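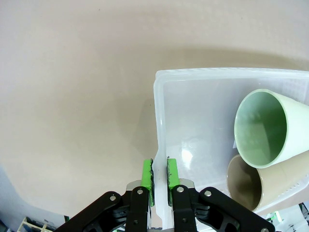
Translucent plastic bin on the worktop, kitchen corner.

Kitchen and break room check, Flornulow building, first floor
Checked by: Yiğit Erdem
Received by: Müzeyyen Ersoy
Day: Thursday, before lunch
Room sheet no. 152

1. Fire extinguisher in its place, pin and seal present: OK
Comment: The label of last service is hard to read. Please ask the service firm for a new one.

2. Fire blanket reachable without moving anything: NOT OK
Comment: Two chairs were standing before it. I moved them, but in July it was the same situation. A mark on the floor could help.

3. Exit door opens fully: OK
Comment: The closer is slow. It needs 90 seconds to shut the door, this is too long for a fire door. Workero is informed.

4. Sockets and cables: NOT OK
Comment: The kettle cable has a small cut near the plug. I took the kettle out of use and put a tag on it, no. 581. Please do not remove the tag.

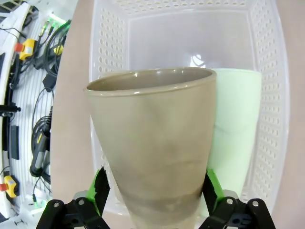 5. Cups and plates without cracks or sharp edges: OK
Comment: Any chipped piece must go to the bin for broken glass and never to the normal waste.

6. Hot water tap, warning sign: OK
Comment: The sign is only in English. A second sign with a drawing would be better for visitors.

7. Floor dry and without loose mats: OK with remark
Comment: The mat at the sink is lifting at one corner. Tape is not a good solution, it must be replaced.

8. First aid box complete: NOT OK
Comment: Burn gel is missing. Order code in our list is 2875.

Points 2, 4 and 8 must be closed before the next check. Müzeyyen, please sign the second copy and leave it in my tray.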